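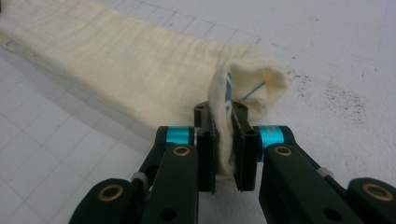
How does a robot learn to fold a cloth?

Cloth is hard for robots. A wooden block keeps its shape when you pick it up. A piece of cloth bends and wrinkles a new way each time.

One way to teach a robot is to show it. At the Takomitz workshop in Badeck, a person holds a gripper with two fingers. It works like a big pair of tweezers. The person squeezes the cloth, lifts it and folds it. A camera on the gripper records each move.

Once is not enough. For one folding job, the workshop recorded 332 tries. A computer studies them all and looks for what the good ones share. Then a robot arm with the same kind of gripper has a turn.

Another way is remote control. A person moves a set of handles, and a robot across the room copies the moves.

Try it yourself: pick up a sock with 2 spoons and fold it in half.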